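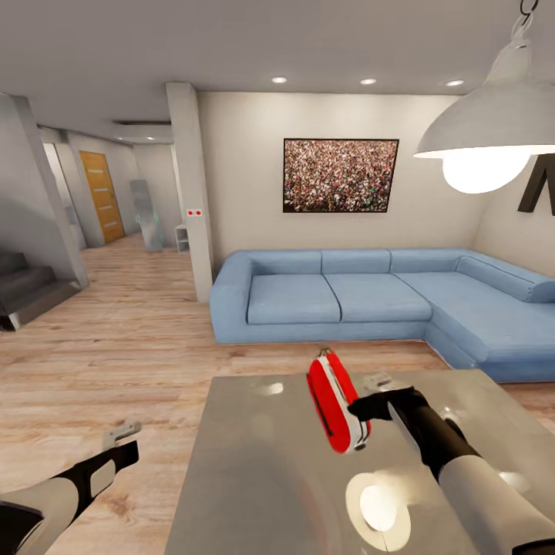

Attachment 1: simulator view, right gripper closed on the red and white object, left gripper open.

Ticket 373
Product: Flirlow teleoperation client, living room simulation
Opened by: Lucero Villca
Assigned to: Tadeo Huenchumán
Status: Solved, waiting for confirmation

Lucero Villca, 9:10
Good morning. I am recording demonstrations for the pick and place task with the two hand controllers. When I close the right gripper on the object and lift it over the grey table, the left arm starts to drift slowly towards the sofa. I do not touch the left controller at this time, it is lying on my desk. I must throw away the demonstration every time, as the robot should not learn this movement. In the session of this morning I lost 5 demonstrations. I already restarted the client and the behaviour is the same.

Tadeo Huenchumán, 9:42
Hi Lucero, thank you for the clear report. Could you please tell me if the drift also happens when the right gripper is open? And please send the log of one bad demonstration.

Lucero Villca, 10:05
I tried with the right gripper open and the left arm stays in its place. It moves only after the grip. I have attached the log of demonstration 133.

Tadeo Huenchumán, 11:30
I looked at your log. The left arm is receiving small position commands from step 228 until the end. Your profile has the option "mirror on grasp" switched on. It was made for objects that need both hands, and it takes a part of the right hand motion and sends it to the left. Please do the following:
1. Open Settings, then Controllers.
2. Set "mirror on grasp" to Off.
3. Save the profile and recentre both controllers.
4. Record one new demonstration and play it back before you continue.

Lucero Villca, 13:15
I have done the four steps. The left arm now stays still during the lift, also in the playback. Do I need to delete the old demonstrations by myself? Elvira Quintero uses the same profile, so I will tell her also.

Tadeo Huenchumán, 13:28
Please mark them as rejected and the training job will skip them. I will keep the ticket open until Elvira has checked her recordings.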